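Hegarty House letter writers fill a whole mailbox, and then the one next to it

April 4, 2021

If you live in Plolari and your mail has seemed a little more interesting than usual this winter, you can probably thank the folks at Hegarty House. The retirement home on Flarine Street has been running a letter club since January, and last week they let me come by, stand on the porch in my mask and two sweaters, and hear all about it through an open window. I stayed way longer than I meant to.

The idea is about as simple as it gets. Residents write a letter, by hand if they can or out loud to one of the aides if they can't, and it goes to somebody in town who has asked for one. That's it! You don't have to be related to anyone there. You don't have to be old or young, or lonely, or anything in particular. You fill out a little slip at the Prastel Library pickup window, and a week or so later an envelope shows up.

As of the afternoon I visited, the club had mailed 164 letters. I know this because the activities director keeps a tally on the back of an old lunch menu, taped inside the supply closet, and she took it down and held it up to the glass for me. She told me she had figured on a dozen, maybe, and bought stamps to match. She has been back to the post office a lot.

There are 20 residents in the club right now. The oldest turned 99 over the winter and writes the shortest letters of anybody, usually just a few lines. She says at her age she has learned to get to the point. A man down the hall from her goes the other way entirely (his last one was nine pages, both sides, and most of it was about a boat he sold in 1961). I asked him whether he missed the boat and he said no, but he'd like to know who has it, so if that's you, please write to him.
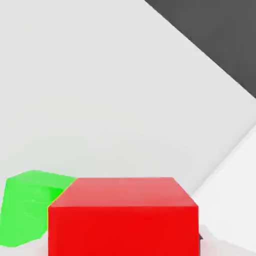

The mailbox is what people in the neighborhood noticed first. It used to be one of those dull gray things on a post, and you'd walk right past it. Then in February one of the residents, who painted signs for a living, decided it ought to be seen from the road, and he got hold of two cans of paint. So now it's a good strong red, with no lettering on it at all, and right behind it is a second bin in bright green for the mail that won't fit in the first. The red one is for letters going out, or it was supposed to be. People started dropping their replies straight into it on their evening walks, and by the time anybody thought to put up a note it was too late, everyone had the habit. The mail carrier sorts it out. She's been very nice about it.

What do they write about? All kinds of things. I was shown a few (with permission from both ends) and I can tell you there's a fair amount of weather, a lot of soup, and a long-running argument over whether the old Prastel bakery put raisins in its rolls. One side says always, the other says only on holidays, and there's a woman on the second floor who says it was currants and everybody else is wrong. That argument has now pulled in four households in town, and a retired baker wrote in to say he honestly couldn't remember.

Other letters are more serious. One resident has been writing to a high school junior who wants to be a nurse. She was a nurse herself, mostly on nights, and she's been answering his questions one at a time, starting with how you stay awake and working up to the harder ones. She wouldn't tell me what the harder ones were. She did say that his handwriting had gotten better, and that hers had too.

And then there's the couple on the ground floor, married longer than I've been alive, who each signed up to get a letter from the club without telling the other. They ended up drawing each other's slips. He wrote her a full page as though they'd never met, asked what she did for fun, and signed it with just his initials. She answered, of course. She had it through the kitchen and back under his door before supper, no stamp.

I asked how the whole thing works day to day, because I'm nosy that way. Writing hour starts at 3 every afternoon in the dining room, with the tables spread apart, and nobody is made to come. There are big-print pens, lap desks for the ones who'd sooner stay in an armchair, and a dictionary that gets passed around more than you'd expect. Residents who have trouble with their eyes or hands tell their letter to an aide, who reads it back before it's sealed. One gentleman makes his aide read it back twice and still changes the ending.

The rules are short, too. First names only on the letters. No asking for money, no politics, and no passing along anybody's medical business. The limit is 3 letters per resident per week, which they had to bring in when the nine-page fellow really got going.

Visits inside have been hard to come by for so long now, and everyone I talked to brought that up sooner or later, usually while talking about something else. The daughter of one resident was out on the porch when I was. She told me that her mom used to run out of things to say on the phone after a couple of minutes, and now she reads her the mail, and they're on there for an hour. She has started getting a bit jealous of a second-grader over on the north side who draws horses in the margins.

The club will keep going through the summer at least, and the director says she'd like to have it on for good. They could use stamps, plain envelopes, and lined paper with the wide spacing, and all of that can be left in the bin by the front steps at any time of day. If you want a letter, the slips are at the library pickup window during regular hours. I filled one out on my way home and I've already got my envelope. Mine came from the lady with the currants, and she has asked me, pretty firmly, to print a correction.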